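カトラリー・キッチン小物の整理スタッフ 追加募集（短期・未経験可）

急ぎです。前回の募集で埋まらなかった分の追加になります。すでに応募いただいた方は再応募不要、連絡お待ちください。

募集元　Flaneo 暮らし用品整理室
勤務地　Stadlow ビル2階 作業室（受付で「整理室」と言ってもらえれば通じます）
締切　2020/6/23 必着
募集人数　2名

仕事の内容
箸、棒、スプーン類など細長い小物をケースに立てて収納する作業。出して、並べて、しまう。基本これの繰り返しです。あとは収納ケースの拭き上げ、商品ラベルの確認、作業台の布の掛け替え、記録票への記入など。重いものを運ぶことはほぼ無し。

扱うもの
・箸のような細い木の棒、長さも太さもばらばら
・黒いスポンジ状のカバーが付いた棒
・透明プラスチックの小物
・プラスチック製の収納ケース（穴あきのもの有り）
このほか、Tandell の倉庫から届く分が途中で加わります。中身は届いてみないと分かりません。箱のふたに品目表が貼ってあるので、まずそれと照らし合わせてください。

作業面は星柄・格子柄の布を敷いています。下はその布の上に小物を出したところ。
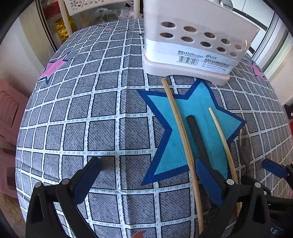
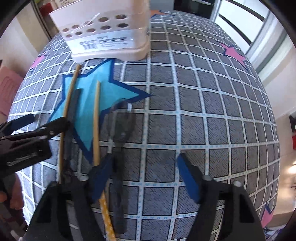
ケースに入れる向きは決まっています。細い方が下、持つ方が上。先の丸いものは手前側へ。ラベルのある面は必ず正面に向けること。前回ここがばらばらで、やり直しが65件出ました。今回はそれを減らしたいです。

布はしわを伸ばしてから物を置く。しわのまま置くと棒が転がります。落ちたものは拾ってそのまま戻さず、拭き用のかごへ。かごは入口の右、棚のいちばん下。

勤務時間
午前の部か午後の部、どちらか一方でOK。両方入れる方は歓迎ですが、間の休憩は必ずとってもらいます。立ち作業と座り作業が半々ぐらい。いすは有ります、高さ調整できます。

期間
全部で26回。全回出られなくても応募可。ただし初回の説明には出てください（説明分も時給つきます）。延長があるとすれば11月、これはまだ未定なので期待しすぎないでくださいい。

お支払い
1回につき2513円、交通費は別途。月末締め、翌月振込です。領収書のない交通費は出せないことがあるので、バスの方は利用区間をメモしておいてください。

応募できる方
・18歳以上
・細かいものをつまむ、揃える作業が苦にならない方
・記録票を日本語で書ける方（ひらがなでも可）
・連絡がつくこと。メールの返信が翌日までにもらえると助かります
経験不問。食器売場や厨房、引っ越しの荷造りなどやったことがある方は書いておいてください。左利きの方もぜひ、右利き用の並べ方しか手順書に無いので直すのを手伝ってほしいです。

持ち物、服装
動きやすい服。袖口が広がっているものは棒を引っかけるので避ける。指輪、長いネックレスは外してもらいます。エプロンはこちらで貸出。上履き持参。飲み物はふた付きのものだけ、作業台には置かないこと。

応募方法
件名に「整理スタッフ応募」と書いて、下の項目をメールで。様式は自由です。
1 お名前（ふりがな）
2 連絡のつく電話番号
3 午前／午後／どちらでも
4 出られない日
5 似た作業の経験があれば一言
履歴書いりません。写真もいりません。

メールの宛先は Safavi 掲示板の募集ページ、いちばん上に載せてあります。電話での応募は受けていません、問い合せだけなら受付時間内にどうぞ。

選考
書類のみ、面接なし。応募多数の場合は出られる回数の多い方から順にお願いします。結果は全員にメールします。届かないときは迷惑メールの箱を見てから連絡ください、前回それが何件かありましたので。

駐車場は無し。自転車は建物の裏手に置けます。

追記：送迎はあるかと質問がありましたが、有りません。お子さん連れでの作業も今回はできません、すみません。お友達同士での応募はOK、メールは一人ずつ別々に送ってください。

Flaneo 暮らし用品整理室 募集係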